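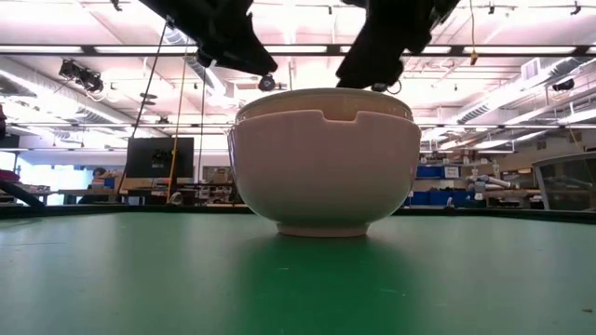
We spent the whole of Sunday on bowls again. The task for the spring round is nesting: two bowls start apart on the table, and the arm has to pick one up, set it inside the other and let go without dragging either of them. It is worth 46 points out of 188, more than any other single task, so our club has put most of its time into it since December.

I joined the club last fall knowing some Python and nothing about grippers. My job now is the logs. Every attempt gets a line in a spreadsheet with the start positions, the closing width, the result and a short note. The sheet has 2,233 lines in it. Most of the early notes say "missed rim" or "tipped," and for a few weeks in winter they say little else.

The trouble with bowls is the rim. The fingers have to come down on either side of the wall, one inside and one outside, and the wall isn't straight. If you grip too high you only have the lip, and the bowl swings when you lift. If you grip too low the inside finger touches the curve first and pushes the whole thing across the table. We were using one fixed height for every bowl until the Finley team told us at the last meetup that they set theirs per bowl. We copied that the same week.

The second problem is release. When the inner bowl is down, the fingers still have to open, and there isn't much room between the two walls. Open too wide and you lift the inner bowl on one side. We now open a little, go up a little, then open the rest of the way. It costs time but the judges only start taking points off after the limit, and we are under it.

A glossy bowl on a shiny green table is also hard on the vision code. It kept picking up the reflection under the foot ring as part of the bowl and putting the center too low. One of the second-years wrote a filter for that, which we call Jultis for reasons that go back before my time. It works well enough with the ceiling lights on. With daylight from the windows as well, it is less reliable, so we log the time of day too.

This week's block was 338 attempts. I haven't finished sorting them, so no success rate yet.

Next is the same task with the start positions swapped, then cups. The round is at Quintana and we have booked beds at the Zostel for two nights. If you are coming with us, put your name on the sheet by the door before Sunday.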